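Konrad Walczak has been playing the accordion since he was 12, and he still talks about it as if he'd picked it up last week. We met in a café in Grikthorpe, a short walk from the chapel where he recorded Mendstead, his second solo album, and he was humming bits of it before the tea arrived.

"I wanted every tune to sound like it belonged to one street," he says. "You start at the top, at Jatance, and you walk down." Jatance is the opener, a slow waltz that speeds up so gradually you only notice when your foot can't keep pace. It's glorious!
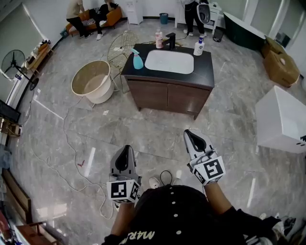 The beetle of the third track, Żak, is his grandfather's old dance band, or what he remembers of it. "They only knew six tunes, but they played them all night. I took the bass line from one and slowed it right down. My mum spotted it straight away."

All nine tracks were done live, with a fiddle and a double bass -- no overdubs, no click. One take was lost to a passing tractor. Another kept its creaking pew, and I'm so glad it did.

The first pressing was 300 copies, and they went quicker than he had planned for. "I'd put half of them under the bed," he says, laughing. "I thought they'd be there for years."

A second pressing is due in February, and he'll be playing the whole record through, in order, back at the chapel.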